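I have bought four school backpacks in three years, a rate of attrition normally associated with umbrellas. So when the zip on the last one went in September, halfway up Ambrose Street with a lunch box making its own way home, I decided to spend proper money. Proper money, in this case, was $106 for the Vetenness Junior Daypack in pink.
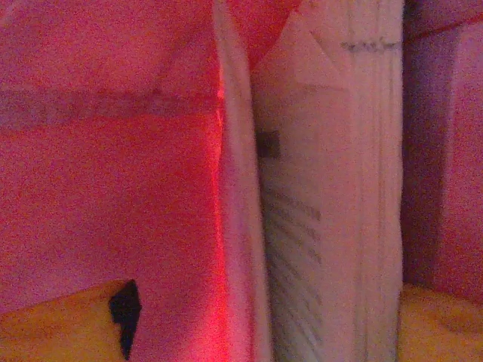
*4 min read*

## What you're paying for

Vetenness would like you to know that its bag is "engineered for the school day". I've met the school day. It consists of a hat, a drink bottle that doesn't quite close, one library book, a jumper belonging to another family and a stick. Any bag engineered for that should be issued by the fire brigade.

Still, it's well made. The main compartment opens wide enough for a small person to find a recorder unassisted, which I mention as a feature although I've come to regard it as a fault. The front pocket swallows a full-size pencil case and closes over it without a fight. The back panel is padded where shoulder blades go, and the straps hold their adjustment, so you aren't re-hoisting the thing at every set of lights.

On the kitchen scales it came in 70 grams heavier than the Illa it replaced. My tester, aged seven, claims this is why she can't carry it from the car. She couldn't carry the Illa from the car either.

## A term of abuse

We're now a full term in. It has been to swimming, where it sat in whatever it is that collects on the floor of change rooms. It's been to the oval in the rain. It has been under a ute seat for a long weekend with half a mandarin in it, and the less said about the Tuesday the better.

The lining wipes out with dishwashing liquid and a warm cloth. The bottom corners, where cheap bags give up first, are grubby but whole. Colour has held up in the sun, apart from the tops of the straps, which have gone a shade closer to ham.

My one real complaint is the bottle pocket. It's cut for the slim Vetenness bottle (sold separately, naturally) and anything fatter has to be screwed in like a light globe. By the second week we'd given up and put the bottle in the main compartment, next to the library book. I've since had a long chat with the librarian about that.

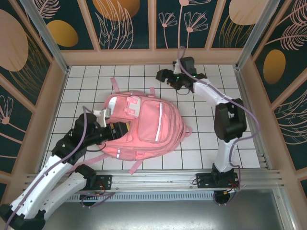 The other complaint is the care label, which says spot clean only. I ignored it, did a cold wash inside a pillowcase and dried the bag upside down on the line. Two days later it was fine, if slightly crisp. I can't recommend this officially, and I'll be doing it again before Christmas.

## Against the others

**Illa Scout.** Half the price and a third of the bag. Lovely and light, nice deep bottle pocket, zips made from what I can only assume is optimism. Ours lasted 61 school days. If yours is the sort of child who places a bag on a hook, you'll get years out of it, and I'd like to know what you feed them.

**Fedow Trek 2.** The serious option, with a chest strap, a waist strap and a whistle. The whistle was removed by Saturday lunchtime. It carries weight better than either of the others and would suit a kid in Year 5 or up who catches the bus. On a Year 1 frame it looks as if the bag is taking the child to school.

**The supermarket one.** It's twelve dollars and it has a unicorn on it. Mine thinks it's the best bag ever made and still brings it up.

## Warranty

Vetenness offers five years on stitching and zips. I haven't had to claim, but I did ring to ask how it works and sat on hold long enough to clean out the front pocket. You need the receipt and the swing tag. I had thrown out the swing tag, as would any sane person, and was told a photo of the serial label inside the bag would do instead. Take that photo now, before somebody colours it in with a texta.

## Would I buy it again?

At full price, through my teeth, yes. Divide it by the 254 mornings I'm hoping to get out of it and it costs less per day than the mandarins. If you can wait for the January sales, wait. If your bag has also just died on a footpath, you'll pay the full whack like I did.

**Rating:** four out of five. Would be four and a half with a bottle pocket that fits a bottle.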